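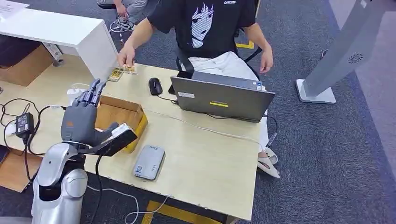
Skernum packing robot back at work after new thumb, longer lead and a word about the carpet

The packing robot at Skendo's Neston office is putting things in boxes again, after 14 days in which it mostly held its hand up as though waiting to be asked a question.

The trouble began in April, when the machine, a two-armed model known in the building as Uibo, started closing its right hand a little later than it was told to. Small packets went into the box at an angle or stayed on the table. By the end of that week it had managed 536 packs out of a planned 1,010, and the rest were done by people, who were not thanked in the software.

Ilham Kwok, who looks after the machine, first suspected the program. So did everybody else, the program being the part that can be blamed without a screwdriver. Two evenings of reading logs showed the commands going out on time and the fingers answering in their own.

"You send 'close' and it closes, but with a bit of a think first," said Kwok. "I've worked with people like that. You can't tighten people."

The cause was a joint screw at the base of one finger, which had worked itself slack over the winter. The thumb had a separate complaint, a worn bush, and was swapped for a spare that had been in a drawer since the robot was delivered. The drawer was labelled "misc".

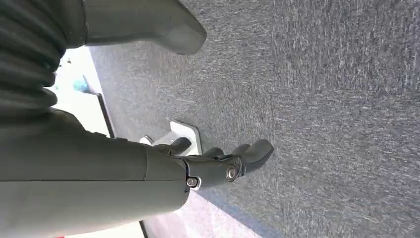
Both hands have now been checked joint by joint, with each screw nipped up to the maker's setting and marked with a dot of paint so that any movement shows. The arm was then taken slowly through its full reach, out past the table and over the carpet, while Kwok listened for clicks. One was found. It was a chair.

Gearóid Fitzgerald, who runs the Skernum project for Skendo, said the job cost £87 in parts, most of it postage. He would not put a figure on the staff time, except to say it was "more than £87".

Setting the robot up again took longer than mending it. The position of the box has to be taught afresh whenever a hand comes off, and the first attempt was thrown out when the table was found to have shifted during hoovering. Tape on the floor is now to be treated as law. The cleaners have been told, and have asked to see that in writing.

A weekly check of the finger joints has been added to the rota, to be done before nine in the morning, along with a longer lead for the wrist so that it no longer pulls tight at full stretch.

Fitzgerald hopes to be back at the planned rate within the month. The drawer has been relabelled "thumbs", although it no longer has one in it.

Print this story
E-mail this story

Related items
Skendo takes second floor at Neston
Skernum project gets another year
Lift at Neston office out of order again
Letters: who moved the table?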